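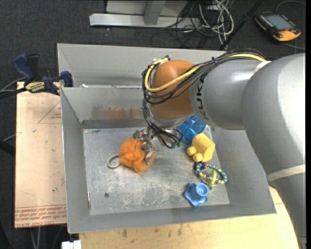 Minutes of the Monthly Meeting, Keveck Residents' Association

Held on Friday at 7:30 p.m. in the ground floor meeting room, Flovbridge

1. Opening
The chair opened the meeting at 7:35 p.m. The minutes of the last meeting were accepted with one correction: the bicycle shed has 47 places, and the text said 45.

2. Water pressure
Residents on the upper floors still have weak water pressure in the morning. Bramix came to look at the pump and has sent an offer of $454 for a new valve, with work included. One member asked if a second offer is necessary. By our rules it is necessary only above $500. The offer was accepted, with two votes against.
Action: the secretary will write to Bramix and ask for a day when the water can be closed.

3. Quiet hours during Ramadan
Several families asked to use the courtyard after sunset during Ramadan, for the evening meal. The meeting was in favor. There was a longer discussion about the hour of ending. It was agreed that the tables may stay until 10 p.m., and after this the courtyard is quiet as on other days. The side gate stays open for guests until the same time – the front gate will be locked as usual.
The families offered to invite the other neighbors on one of the evenings. The date will be put on the board by the stairs.

4. Trash room
The paper container is full too early every week. Large boxes must be made flat before they are put in. It was proposed to order a second container, but the price is not known yet. Postponed to the next meeting.

5. Courtyard plants
The meeting approved $200 for soil and plants. The two old pots near the gate will be kept. A member asked that we choose plants which need little water, and this was agreed.

6. Other matters
The light on the back stairs goes off too fast. The timer will be set longer.
A key was found by the mailboxes. It can be collected from the secretary.

The meeting was closed at 8:50 p.m. The next meeting will be in September, at the same hour.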